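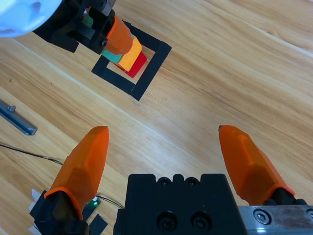
Two-arm cell, gripper maintenance - gallery

Quick page for the Cillville bench. New orange fingers on, slides cleaned, cables re-dressed, tape square redone. The cell is the small two-arm one in the Skumulik project, the one we use for the block jobs. Not a full manual, the manual is in the Penry folder and it's mostly right except the finger section, ignore that bit. Captions are short, I had until lunch.

What got done, in no real order:
Fingers swapped on both arms, Flornorer printed set, second batch. First batch split at the collar.
Slides wiped down, very light grease, wiped again.
Wrist cameras refocused and re-aimed. Left one had drifted a lot.
Cable on the wrist side re-tied with a bit more slack.
Open/close zero redone on both grippers - do this EVERY time fingers come off.

Block pickup at the tape square is the job we always check with. If the finger tips don't meet the block flat the block twists, and you see it on the wrist camera long before you see it from the side. Open width is set at 97 on the controller page, both arms. Old value was 3 higher and the slide was hitting its stop. Don't put it back.

Fixed camera view next. Jaws open on both sides, red and yellow blocks out on the wood, green one by the left gripper. Use this angle to check the arms can get to both sides of the square. Finger spread should look about the same left and right, if it dosen't, redo the zero.
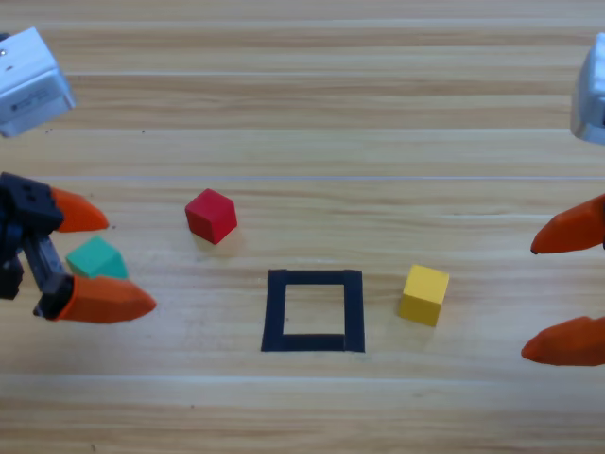

How often do the fingers need to be changed?
When the tips start to round off or you see a crack near the collar. At our pace a set lasts 450 cycles easy, and the last one was pulled at 194 only because of the split collars. Write the count on the sheet by the door when you fit new ones.

A few more notes while I'm at it. Finger screws, snug and then stop. The mounts are not strong and we've stripped two already. Take a finger off with the arm parked and power to the gripper off, it will try to close on you otherwise. Wipe the table after greasing, blocks pick up everything and then they slip.

Tape square: the new tape is the wide stuff. Corners lift after a week or so, press them down or re-lay the strip. If you re-lay it, run the fixed camera check again before you start a job, the square moves more than you'd think. Cleaning is Thursday, before the first run, same as always.

Last one is from the wrist, green block held between the two fingers, red and yellow ahead of it inside the tape. Look at how the fingers sit on the sides of the block. Screw heads on the housing are handy for checking camera aim too - they should be side by side and level near the bottom.

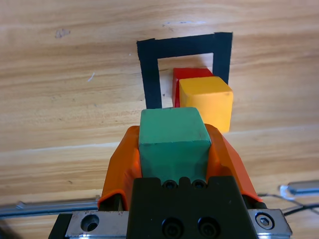
Bench Notes / Grippers

Still to do: spare rail bolts (ordered, no date), label the left and right finger bags becuase they got mixed up again, and copy the zero values off the whiteboard before someone wipes it. Left wrist camera bracket wants a proper washer. More pictures when the bolts come in.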